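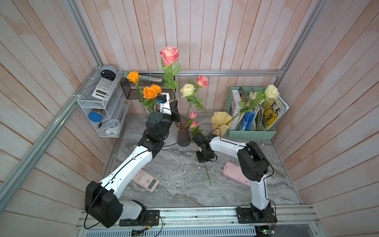 Two arms, one table: artificial roses and a pair of vases on the Cliverus bench in Fludemstead.

Cliverus has put out a new version of Ploverero, its planning software for two-armed robots, with a rewritten scheduler that lets both arms move at once in a shared space. The update went live for existing users in February 2025.

Until now Ploverero planned one arm, froze it, then planned the other round it. Safe but slow. Users grumbled. The new scheduler, called Baloch, plans the pair together and re-checks for clashes every 40 milliseconds while they move. If the arms get too close, one gives way and carries on when the path is clear. Which one gives way can be set in the config file, or left to the planner.

Flower arranging is the company's test task of choice. Long stems are awkward. The gripper holds one end and the bloom swings about at the other, so the planner has to treat stem and flower as part of the arm, and guess how far they will bend. Earlier versions used a plain box round whatever was being held, which meant a rose took up as much room as a tea tray and half the good paths got thrown out. Baloch swaps the box for a chain of short segments, updated from the camera view.

Cliverus says it ran 600 stem placements on the old scheduler and the same number on the new one. Average time per stem fell by 37 per cent. It has not published the failure rates, though the release notes do say narrow-necked vases "remain a weak spot" and that leaves sometimes hide the rim from the camera. Clear glass isnt supported yet.

Also in the update: a replay viewer which shows both arms' planned and real paths on one timeline, a fix for the joint limit bug that stopped some users homing the left arm after a restart, and shorter log files. The old scheduler stays in as an option until August, then goes.

Anyone with custom grasp scripts will need to change them, as the held-object call now takes a list instead of a single shape. A converter is included but it skips scripts with nested grasps, those have to be done by hand.

Upgrade is free for current licence holders. No word on prices for new ones.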